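Clear Boxes for Small Parts

Shelf pegs, brackets and spare clips get lost in a deep drawer. I move them into clear plastic boxes with latches, one kind of part to a box. Wash the box first, dish soap is fine, and dry it with a soft cloth. Paper towels can scratch.

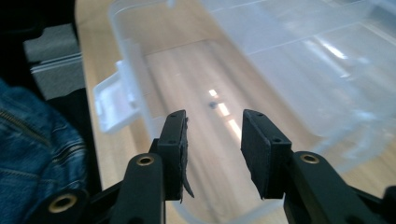
Check the latches before you put anything in. A latch that pops open with a light push will pop open on the shelf too. Put the box on a table where you can get at it from all sides, and lay the longer pieces flat. 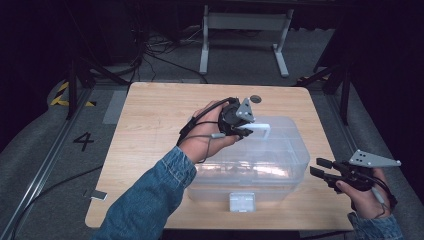

A clear box with a white latch, set on a wood tabletop.

Don't fill it to the rim. If the lid has to be pressed down, start a second box — they stack better that way.

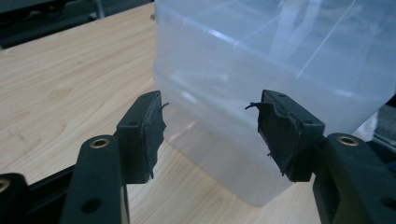 Lucero Ayala

Labels go on the short end, facing out. I use masking tape and a marker. Frosted plastic hides more than you'd think, and white parts tend to blur together.
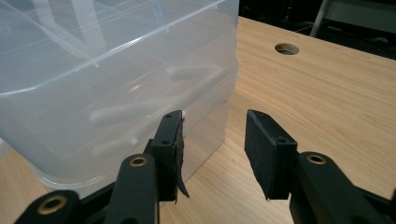
Heavy boxes belong on the bottom shelf. Go through the whole lot every July and toss what no longer fits anything you own. Keep the odd screws in a jar.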